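I ordered the Fagerlund flatware in January, after the third fork from our old set went down the garbage disposal, and I've been meaning to write it up ever since. We're a household that eats at the table every night with real napkins (I know, I know), so the stuff gets used hard. I bought the set for four plus the cloth napkins Fagerlund sells next to it, because I'm weak and the checkout page knew it.

Let me start with the color, because that's why most people will be looking at these. I went with teal handles. On the website they looked almost navy, and in my kitchen they're a good deal brighter than that, closer to a swimming pool on a cloudy day. I love it. My sister-in-law thinks they look like camping gear. If you want something quiet for a formal table, keep shopping, but on a plain white table they look so cheerful!

The fork is the best piece in the set by a mile. The tines are long enough to get hold of a salad, and the tips are smooth, so there's none of that scratchy feeling on your teeth that cheap forks give you. It's balanced toward the handle, which I wasn't sure about the first couple of nights. If you rest it on the rim of a shallow bowl it'll tip right out and take some sauce with it. On a dinner plate it stays where you put it. I got used to it fast and now my mother's heavy old silver feels nose-down to me.

The knife is fine. Just fine! It'll go through a chicken breast or a roasted potato without any drama, and it spreads butter nicely, but steak is a lot of sawing. I had one of my old Herkel knives still in the drawer, so I put the two head to head on a pork chop, and the Herkel won. It's also ugly and the handle has a crack in it, so I'm keeping the new ones out for every day and bringing back the Herkels when there's something chewy for dinner.

Spoons: a little deep for my taste. Great for soup, awkward for yogurt, because you end up licking the bottom of the bowl part like a little kid. The teaspoons are nicer and I use those for almost everything now, including things I should probably use a tablespoon for.

Now the dishwasher question. The care card says top rack or basket, no lemon detergent, and take them out before the dry cycle if you can. I did it their way for 2 weeks and then I gave up, as you do, and everything has gone through the full hot cycle since. The handles look the same to me. One teaspoon has a slightly cloudy patch near where the handle meets the metal, and I can't tell if that's wear or if it came like that. Water does collect at that joint, so if you put them straight in the drawer you'll get a few drops in there. I stand mine in a jar for a while first.

The napkins deserve their own paragraph. I picked the dark red, thinking of spaghetti nights, and that was smart of me if I do say so. Tomato sauce disappears on it. Olive oil doesn't, and it took a soak with dish soap to get a salad dressing blotch out. They bled a little in the first wash — pink water in the sink, nothing scary — so please don't throw them in with your white dish towels. They came stiff as cardboard and got softer after each wash, and by now they feel the way I'd hoped they would when I opened the box. They do wrinkle. I fold them while they're still a bit damp and flatten them with my hands, and that's as much ironing as anyone is getting out of me.

I also looked at the Pistness set before buying, and I'd say it's the one to get if you care more about the knife. A friend has it and the blade is noticeably better. The handles are thinner though, and my hands ache in cold weather, so the chunkier grip won me over. Neto makes a similar looking set for less, but I couldn't find the forks sold separately, and given our history with the garbage disposal that was a dealbreaker. Fagerlund will sell you a single fork. They'll charge you shipping on it, which stings, but they'll do it.

Packaging was good, everything in paper sleeves and no plastic. One napkin had a loose thread along the hem and I just snipped it.

So I'm giving the fork 5 stars, the napkins nearly that, and the knife a shrug. Would I buy the whole thing again? Yes, and I'd add two extra forks right at the start to save on that shipping.
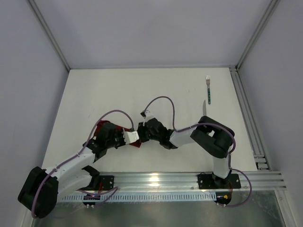
I'm still going back and forth on a second batch of napkins in another color for summer. The mustard is tempting, but I have a feeling it would show every drop of coffee, and the red goes so well with the teal that I may just get more of the same. If I do, I'll wash them by themselves the first time and come back to tell you whether the new ones bleed too.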